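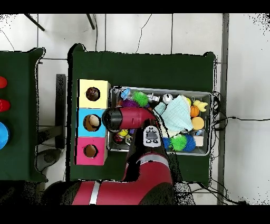 Wonach wird in dieser Übung sortiert? Jede Gruppe legt zuerst ein einziges Merkmal fest, etwa Form, Material oder Verwendung, und bleibt bis zum Ende des Durchgangs dabei.

Handout zur Lerneinheit 2: Ordnen und Zuordnen
Kursleitung: Seraina Haslinger
Raum 167

Ausgangslage
Auf dem grünen Tisch stehen drei Kartonschachteln in einer Reihe: hellgelb, hellblau und rosa. Jede hat oben ein rundes Loch. Daneben liegt die gemischte Sammlung aus Spielsachen und Alltagsdingen. Die Farbe der Schachteln gibt noch keine Regel vor – die Zuordnung muss vereinbart und aufgeschrieben werden.

Ablauf
1. Merkmal wählen und auf dem Arbeitsblatt notieren.
2. Material sichten, ohne etwas einzuwerfen. Igelbälle, Baseball und Fussball gehören bei der Regel «Form» zusammen, bei der Regel «Oberfläche» nicht. Tücher und Schwamm getrennt beurteilen. 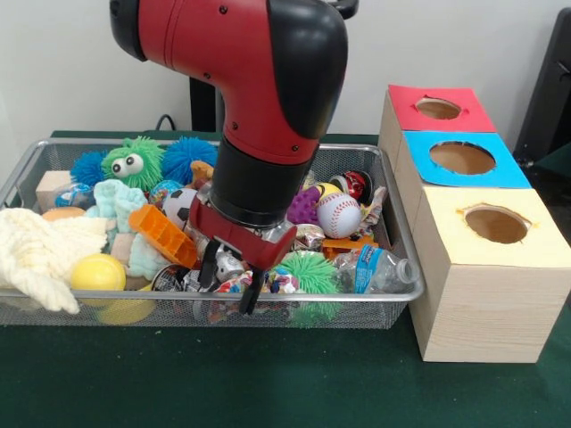

3. Einzeln zuordnen. Was nicht durch das Loch passt, kommt vor die Schachtel.
4. Grenzfälle in die Liste eintragen, mit Begründung in einem Satz.

Zu den Grenzfällen
Eine Dose ist rund und trotzdem kein Ball. Bei der Regel «rollt» wird sie anders eingeordnet als bei der Regel «Spielzeug». Beat Trummer verlangt für solche Fälle eine vierte Kategorie «Rest»; im Kurs verzichten wir im ersten Durchgang darauf.

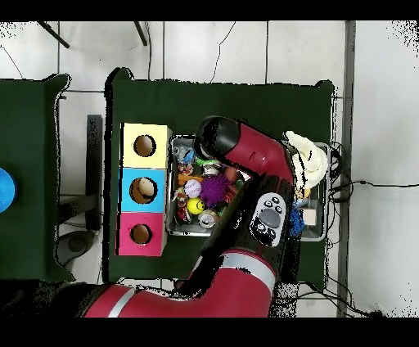 Abb. 3: Schachteln und Behälter mit Baseball, Igelball und Dose

Abgabe der Liste bis Sa., 7. April, an Hannelore Moser. Umfang höchstens 600 Wörter.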